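The Big Room at Cirkomance

Photo gallery, May 2022

Text by Lyle Crenshaw

We have been on the second floor for a little over a year, and people still come up the stairs, walk through the door and look at the ceiling. Then they say "Oh, it's open," in the voice people use for a haircut they haven't made up their minds about.

It is open. It's 3760 square feet of open, if you believe the lease, and I have a lease I'm fond of believing because I pay by the foot. Before us the floor belonged to an outfit called Bemix, who sold something to restaurants and left behind a filing cabinet with no key and a very good stapler. Before them it was storage. Before that the landlord gets vague and starts talking about parking.

This page is for anyone thinking of renting a corner of the room, anyone who has already rented a corner and wants to show their mother, and the man who emails every few months asking if we have "more of a loft vibe" than the place across the street. Hello again. I think we do.

A few words on what you'd be getting.

The ceiling

White, with the beams left showing. We inherited it that way and had plans to cover it up. The plans lasted until the first quote. After that we discovered a deep feeling for exposed beams, and I have since heard myself use the word "honest" about a ceiling in front of a paying tenant.

The beams were painted the same white as everything else, and the paint came to $907, not counting the ladder rental or the lunch we bought for everybody who held the ladder. Zeyu Xue wanted them dark. There was a vote. Zeyu would like it recorded that the vote happened on a day when Zeyu was in Denver, so I am recording it.

If you work late you'll hear the ceiling tick as the heat goes off. You get used to it. Hanyu Song says it sounds like someone trying to remember a phone number.

The pipes

Every visitor asks what's in the pipes. The landlord has given us two answers, in writing, and they don't agree. What I can tell you is that they run along one side of the room in a bundle, they are white like the ceiling, and you may not hang anything on them. This covers plants, coats, bicycles, string lights, the banner from the Jaidee launch party and, after an incident in February, a hammock.

We did talk about boxing them in. Then we lived with them for a winter, and now I'd miss them. They give the room a direction. When somebody calls for the bathroom I just say follow the pipes to the wall and turn around, you've gone too far.

The floor

Wood. Old, I'd guess, though the only person who has offered a date was trying to sell us a refinishing job. It's pleasant to walk on and it keeps a full record of every chair that has ever been dragged across it. Felt pads are in the drawer by the door. Please use the felt pads. The drawer is full of felt pads because not enough of you are using the felt pads.

A dropped coin will roll toward the windows. We had a fellow up with a level and he said it was within tolerance, then he dropped his pencil and had to go get it.

The noise

I won't pretend. With one room and no walls to speak of, you'll learn a good deal about your neighbors' dental appointments. Phone calls are supposed to happen out on the landing. The Welis people are very good about this, the rest of us are fairly good, and I am told that I'm the worst offender and can be heard from the stairs, so perhaps the landing isn't the cure I was hoping for.

What has helped is rugs. We bought a couple, then Ville Turunen brought in one from home that had apparently been the subject of some discussion there, and the echo went from train station to large dentist. Curtains are next, when I can find somebody willing to drill into that wall.

The light

Best in the morning. By midafternoon it has moved around to the other side and is shining directly into whatever you're trying to read. Desks on that side are cheaper and I think that's only fair. The tenants who have them have begun to wear hats, and I've stopped being able to tell which hats are for the light and which are just hats.

Where to sit

Nothing's assigned on the shared end. There is, however, a system, and it's enforced by looks. The long side under the pipes goes to whoever gets in first. The middle is for people who like being asked where the printer paper is. The far wall is for deadlines, and if you see someone facing it, walk on by and ask them tomorrow.

Bring your own mug. The shared ones have been sorted, over time, into mugs that belong to somebody and mugs you wouldn't want.

The big room, working hours

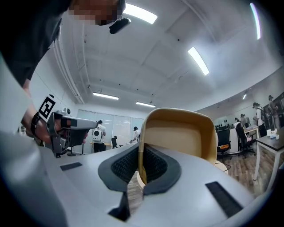 Duygu Taşdemir thinks I undersell it. She says that she took a desk for one month, meaning to look for a proper office with a door, and that the height of the ceiling did something for her mood that no door has ever done. She also says that the heat is a disgrace and that I should put that on the page too, in the same size letters.

White overhead, beams and panels, and the pipes on their way down to the far wall. All of this is covered by the rent.

About the heat

Fine. The heat comes on at seven and has opinions. Warm air goes up, and we have given it a great deal of up to go to, so in January the beams are extremely comfortable. Down where the people are, I'd suggest a sweater. The landlord has promised a fan to push it all back down again, and I have his promise in the same folder as the two answers about the pipes.

Summer is better than you'd expect. The windows open, most of them, and the one that doesn't has been labeled.

Coming to see it

Weekdays, any time before four. Ring the lower bell; the upper one rings in the apartment next door and she has been patient long enough. The stairs are steep, and the freight elevator works if you hold the button the entire way and don't let your mind wander.

Desks are let by the month. Two are free as I write this, one on the hat side. Ask for me or for Hanyu, and if neither of us is around, ask whoever is sitting in the middle. They'll know where the printer paper is, too.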